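Section 7: Setting Up Holdup and Threat Alerts
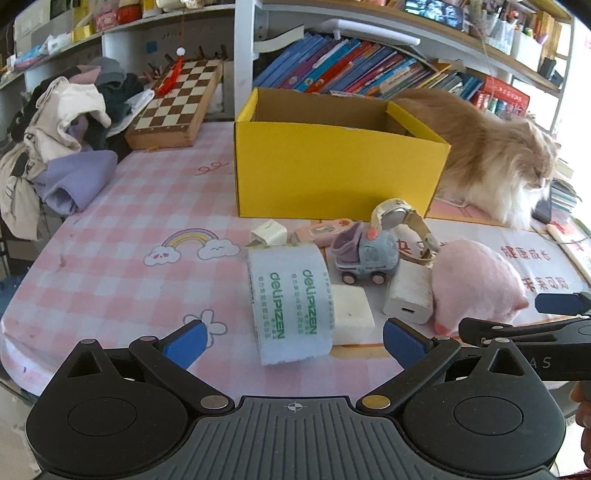 The Ralleo panel has two alert types for branch staff. A silent alert goes to the monitoring desk and makes no sound in the building. An evacuation alert sounds the tone in every zone and releases the lobby doors. Set up and test both before the branch opens to customers.

Before you start

You need the manager code, the zone sheet from Section 2, and the phone number for your monitoring desk. Tell the desk you are testing. If you skip this call, police may be sent to the branch.

Pairing the teller buttons

1. Enter the manager code and press MENU.
2. Choose Alerts, then Silent, then Add Button.
3. Hold down the teller button until the panel beeps. The panel shows the next free button number.
4. Type a station name, such as TELLER LEFT or DRIVE-UP, and press SAVE.
5. Repeat for each station. One panel holds up to 32 buttons.

Note: Buttons from the older Bretik panel will pair, but they do not report low battery. Put them on a replacement schedule.

Setting the evacuation alert

6. Go back to Alerts and choose Evacuation.
7. Select the zones that should sound. Leave the vault zone off if it has its own tone.
8. Set Door Release to ON for public exits only.
9. Under Contact Order, enter the monitoring desk first, then the branch manager, then the regional security office.
10. Press SAVE and wait for the READY light.

CAUTION: Do not link the silent alert to the evacuation tone. A tone during a robbery can put staff and customers in danger.

CAUTION: If someone makes a bomb threat or leaves a suspicious package, follow your branch's written threat plan and the directions of the police. Do not touch or move the package. The panel does not decide when to evacuate.

Testing

Press each teller button once and ask the desk to read back the station name. If a name is wrong, delete the button and pair it again — renaming it at the panel does not update the desk's copy. Then run the evacuation tone for roughly seven seconds and check that the public exits unlock.

When you are finished, take the desk out of test mode and print the event log. Keep it with the branch security file.

Changes to Contact Order at the Asgate branches go through Dehua Hou in regional security.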